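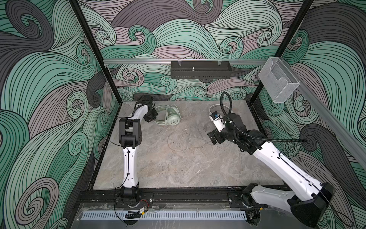

Equipment notes: wired headphones, cables and storage

The listening room loan pool was checked through in December, and the wired headphones took most of the time. Wireless models come back in a case or they don't come back at all. Wired models come back as a knot. The following covers how the over-ear pairs are now sorted, inspected, coiled and put away, with a few changes from the last set of notes. It applies to both desks, Plirnar and Imora.

Sorting

Pairs are taken out of the return bin one at a time. Lifting two together is what tightens a tangle, and most of the cable faults logged last year were at the plug or at the point where the cable enters the ear cup, both of which take the load when one headset is pulled against another. If two cables are already crossed, put both pairs on the table, find the free plug end of one, and work that end back out through the loops. Do not start from the ear cup side. The plug is the smallest thing on the cable and goes through a gap that a headband will not.

Color helps more than expected. A pair with a cable that matches its cups can be followed through a tangle by eye. The mint-green over-ear pair has a thick cable in the same mint green, and it can be separated from a thin gray one without tracing either along its whole length. Two gray cables need to be traced.
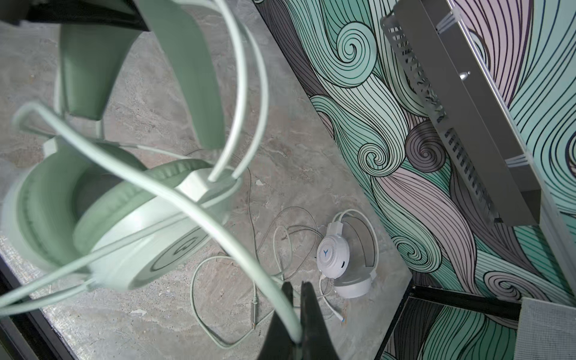
Thick cables also behave differently from thin ones. A thick jacket holds a wide curve and resists being folded small, so it springs off a hook if it is wound too tightly. A thin cable lies wherever it is dropped and crosses itself several times in a short distance. The thin ones account for most of the sorting time and should be dealt with first, while there is still clear space on the table.

Inspection

Check the plug before anything else. On the 3.5 mm plugs, look for a bent tip, a dark film on the metal, or a sleeve that turns independently of the plug body. A film wipes off with a dry lint-free cloth. A sleeve that turns goes to repair. Plugs that have been stepped on are usually bent at the first ring, and straightening them with pliers is not permitted, as the tip can then come off inside someone's laptop.

Next, flex the cable gently at both strain reliefs with a test tone running. Use the 383 Hz tone on the desk player, which is easy to hear cutting out and less tiresome than the one it replaced. Listen on both sides. A dropout on one side only is generally the cable. A dropout on both is generally the plug.

Then the ear cups. Press the cushion all the way around with a thumb and feel for places where the foam does not come back. Look along the seam for splits. On cups with a perforated grille, hold the grille to the light and check for lint in the holes, which can be lifted out with a soft brush held so that the debris falls away from the driver. Compressed air is not to be used on grilles. It pushed dust into two drivers in the spring and both had to be replaced.

Hinges are checked by folding each cup in and out once. A hinge block should move with even resistance and stop in the same place on both sides. If one side swings freely, tag it and set it aside. The headband should be wiped on the underside, where skin oil collects, and left for ten minutes before anything is wrapped against it.

Coiling

The previous notes allowed cables to be wrapped around the headband. This is withdrawn. Wrapping puts a tight bend right at the cup, and on padded headbands it leaves a groove in the padding after a few weeks on the shelf.

Detachable cables come off the headset and are coiled separately. Fixed cables are coiled over and under, in loops a little wider than an open hand, starting at the ear cup and finishing at the plug. Thick cables get wider loops. Secure the coil with one hook-and-loop tie, closed just firmly enough that the coil holds its shape when lifted. Rubber bands are no longer stocked. They leave a residue on soft jackets and snap in cold weather.

A coil that twists into a figure eight when held up has been wound in one direction only. Let it hang from the ear cup end until it stops turning, then wind it again.

Storage

Each pair goes into a shallow tray with cups flat and the coil inside the curve of the headband. One pair per tray. The trays are the Parsa type, 79 mm deep, and will take every over-ear model in the pool except the two studio sets, which stay on their stands. White and light-colored pairs go on the upper shelves, away from the window side, as the cushions on the older white sets have yellowed unevenly.

Labels go on the tray and on the cable tie. They do not go on the headset itself. Adhesive from the old labels is still being cleaned off the cups, and on matte finishes it takes the surface with it.

Supplies

Replacement cushions have been ordered from Tatent in the two common sizes. The plug film and dust cloths are in the second drawer at both desks. The loan log passed 2,593 entries this month and the current sheet will be closed at 3,000, after which numbering restarts with a letter in front. Please do not reuse numbers from retired pairs.

Returns received after 4 p.m. on Friday can stay in the bin until the next working day, provided the bin is not stacked. Questions about repairs and tags go to Marjan Naseri at the Imora desk, who also has the spare hook-and-loop ties.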